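The Ferry to Grikville

The ferry left Ramthorpe at six, and Isla Carnegie was already on the bench by the rail with her mother's coat on her knees. It was too warm for a coat in April. She had promised to bring it, so she brought it.

In the inside pocket she had found a ticket, number 1498, for the same crossing. It was never used. Her mother had always told the family that she hated boats.
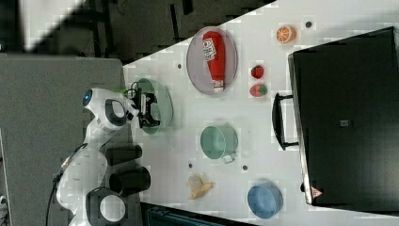
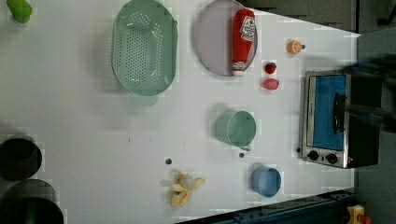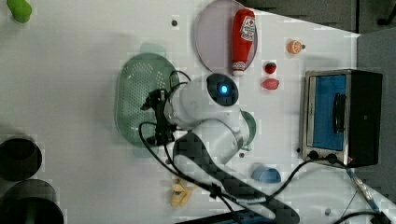
Hưng Hồ said that a ticket proves nothing, people buy tickets and then it rains. He had said this without taking his eyes from the water, and he moved his bag so that she could put the coat between them.

"It did not rain that day," said Isla. "I asked my aunt."

"Then she changed her mind."

"For forty years?"

He did not answer. The island was coming closer, first the church and then the long yellow wall of the school. On the wall somebody had painted the name of a dance hall, Misari, and the paint had become so pale that you could read it only when the sun went behind a cloud.

Isla knew this name. It was in the one letter her mother kept, from a man who signed as Ignacio Ledesma and who wrote that he would wait by the wall until the band stopped playing.

She took the ticket out and held it flat on her palm. The wind wanted it -- she could feel the corner lifting -- and for a moment she thought she would let it go. Then the boat touched the pier, a boy threw the rope, and the man at the gate put out his hand to her.

She gave him the old ticket together with her own. He looked at both of them, tore both of them, and told her to watch the step.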